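Frequently Asked Questions: Teaching Tasks by Demonstration

September 23, 2025
By the Endedo Training Office

The answers on this page apply to staff and visiting operators who record demonstrations at the Wosden and Arriaga sites. Operators assigned to Visov should also read the site rules posted at that location, as the shift arrangements there differ.

What does it mean to demonstrate a task?

The operator performs the task through the robot, from start to finish, while the system records the movements of the arm and hand together with the view from the head camera. The recording is called an episode. A task is learned from many episodes, and the quality of each one affects the result.

What is the difference between hand guiding and remote control?

In hand guiding, the operator holds the arm and moves it directly. In remote control, the operator sits or stands at the control station and the robot follows the operator's movements. Sorting tasks are recorded by remote control only. Hand guiding is still used at Arriaga for drawer and door tasks, and operators must complete a separate safety session before using it.

Do I need a technical background?

No. New operators attend three training sessions and then record practice episodes under supervision. Practice episodes are not added to the task set. Some applicants with years of experience in robotics have needed the full training period, and some with none have been approved early.

How many episodes does a task require?

The standard target for a tabletop sorting task is 600 accepted episodes. Tasks with a single object may be assigned a lower target by the task lead. The target appears on the task sheet and may be revised while recording is under way.

How should the table be arranged before an episode?

Follow the task sheet. For two-basket sorting, one basket is placed toward each side of the table and the loose objects go between them. Each basket has a handwritten label on plain white paper, laid flat on the table where the head camera can read it. The position and angle of the baskets should change a little from one episode to the next. Objects should also trade places. An arrangement that is repeated exactly teaches the robot a location when it should be learning a category.

May I move an object once recording has started?

No. If an object rolls or has been placed incorrectly, stop the episode, mark it as void, and reset the table. Reaching into the work area during a recording is a safety violation at all three sites, even when the arm is still.

Which objects belong to which category?

The task sheet lists them. Toy food is sorted in the same way as real food, so a toy banana belongs with fruits. A roll of packing tape is an office supply. If an object is not on the list, do not make a decision at the station. Set it aside and ask the task lead.

What should I do if I drop an object?

A dropped object does not void an episode if it stays on the table within reach. Pick it up again at a normal pace and continue. These recoveries are useful and should not be repeated on purpose. If the object falls to the floor, end the episode.

How fast should I work?

Work at a steady pace that you can keep for the whole block. Pauses before a grasp are the most common reason for rejection during review. Operators who need to think about the next move should do so before the recording begins.

How long is a recording block?

A block lasts 31 minutes, including resets. An operator may record no more than seven blocks in a day, with a break after each. Remote control is tiring to the shoulders and eyes, and supervisors will end a block early on request. No explanation is needed.

Who reviews the episodes?

A reviewer who did not record the episode watches it in full and marks it accepted, rejected, or returned. A returned episode has a labeling error that can be corrected without recording it again. Results are posted to the operator's account, normally by the next working day.

May I appeal a rejection?

Yes. Use the appeal form within seven days and give the episode number. A second reviewer makes the final decision. Appeals have no effect on an operator's standing.

Are operators recorded?

The system stores arm and hand positions and the camera view of the work area. Sound is not recorded. Operators at the hand guiding stations may have their hands and forearms in view and are asked to remove rings, watches, and name badges before starting.

Can visitors observe a session?

Observation at Wosden is available by appointment. Visitors remain behind the marked line and may not speak to the operator during a block. The next round of appointments opens in October, and requests should be sent through the front desk.

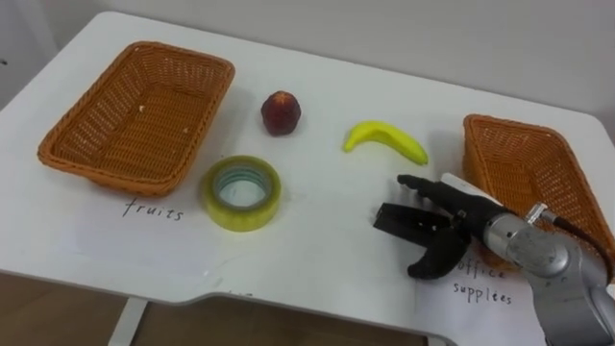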